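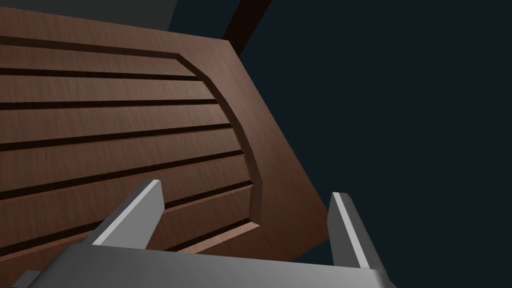
How to write about what someone's wearing in a film

I used to skip clothes completely when I wrote up a film. I'd bang on about the lighting and the ending and then somebody would ask me what the lead had on and I'd have no idea. So a while back I set myself a little routine, and it's made my reviews a lot more fun to write (and, my friend Shanti Bajpai tells me, more fun to read!).

First, watch the whole thing without a notebook. Just enjoy it. If a coat or a pair of shoes sticks in your head the next morning, that's your subject.

Next, go back and watch only the scenes with that coat in them. I turn the sound off for this bit. I did it in August with an old thriller called Grullow, which runs 90 minutes, and I ended up with 17 scribbled notes on one raincoat. Most were useless – "belt again", "collar??" – but a few turned into proper paragraphs.

Then ask what the clothes do when the person moves. Does the jacket ride up when he sits? Does she keep pulling at her sleeves? A raincoat on a hanger isn't much to write about, but a raincoat running for a bus is.

Find out who made it, too. The costume designer will be in the credits, so pause and write the name down with the right spelling. I once credited the wrong person for the hats in Ninura and had a very polite email from a reader, Sarita Solanki, putting me straight.

Now write it fast. I give myself 30 minutes and use plain colour words, grey or mustard or whatever it looks like to me. If you don't know your worsted from your flannel, say "thick" or "soft" and move on.

Last job is cutting. My raincoat piece came out at 2,000 words and I lost nearly half, mainly the bits where I was retelling the plot. Leave it overnight if you can, then read it out loud in the kitchen and see where you start mumbling. Those are the lines to chop.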